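I finally got to see Tondlow at the little cinema in Nundmont, the one that still runs its matinees at 2:40 and still has the bad seats along the left wall. I had only known it from a worn disc with burned-in subtitles, and I'd forgotten how little happens in the first half.

The story is small. A ferry worker loses his license papers and has 57 hours to replace them before the spring crossing opens. He goes from one office to the next. At each office he is told to go to another one. His daughter comes along because the school is shut, and she carries the lunch.

I had it down in my notes as a comedy. On a big screen it plays slower and sadder, mostly because of the waiting rooms. The director holds on them long after the father has been called in, so we sit there with the girl.

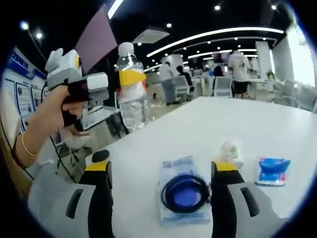 Geum wrote under my last post that the waiting rooms are the whole film and the ferry could be cut. I don't agree. Without the ferry there is no clock, and without the clock the father is only stubborn. But I see the point about the girl, who has maybe 40 lines and is in nearly every shot.

The scene I keep going back to is the one in the records office. The clerk finds the right folder, opens it, and reads the wrong name out loud. The father says yes. He has been standing for so long that he will take any name. The first time I saw it I laughed. This time the room was quiet, and a man two rows up put his coat on and then took it off again.

The print was decent. There was a scratch through most of reel three and the sound dropped out once during the market scene, which has no dialogue anyway. The house seats 510 and I would guess a third of it was full — not bad for a weekday in May with no air conditioning.

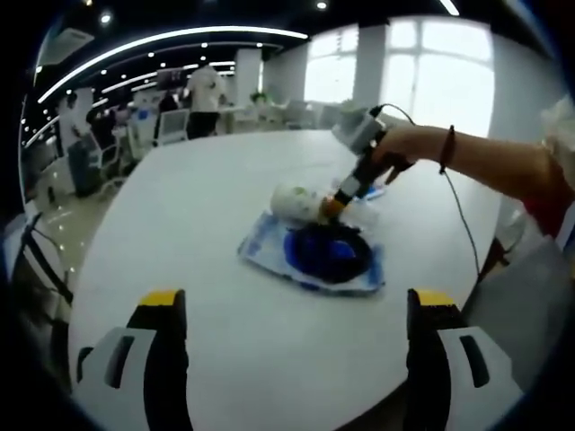
On the white table, between the yellow pads.

The ending still bothers me. He gets the papers, the crossing opens, and the film stops on the ramp before anyone boards. I used to think the last reel was missing from my disc. It wasn't. I would have liked one shot of the water.

Next month they are showing Lemudberg, by the same director, which I haven't seen in any form. I plan to go if the bus schedule holds.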